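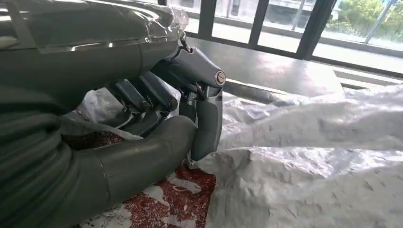

A fingertip in the fold: a robotic hand at work in white plastic sheeting, with coarse red granules underneath.

My mother could shake out a dust sheet, fold it in four and have the kettle on before you'd noticed she was up, and I thought of her a good deal on the train to Brerkden. I was going to ask people who ought to know whether a machine could do the same yet. The short answer is no (or not so you'd want to hang about for it), but the long answer kept me there until well past teatime, and I enjoyed every minute.

Plastic is a pig of a thing, you see. A mug stays the shape of a mug. A sheet crumples and slides, and if there's something grainy beneath it you have two awkward jobs at once, the lifting and the not spilling. 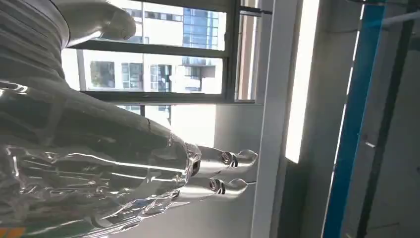

Yasuo Tsuchiya has spent 13 years on hands, and he is cheerful about how far there is to go. "Fingers we can make," he told me. "Knowing how hard to pinch, that's the trouble." He reckons a person tidying up makes 50 little corrections without a thought, and he'd be glad of a machine that managed half of them.
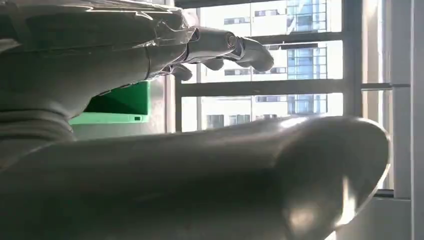
Words: Malcolm Hollis

So would the packing shop at Plondon, where they'd happily hand over the lining and emptying of trays. They get through 3000 liners in a busy October, every one opened by somebody's thumb and forefinger, and the manager there has told me she will believe in robots when one of them can find the edge of a bag. I've promised to ring her if I see it done. In the meantime she's taking on two more people, starting Thursday.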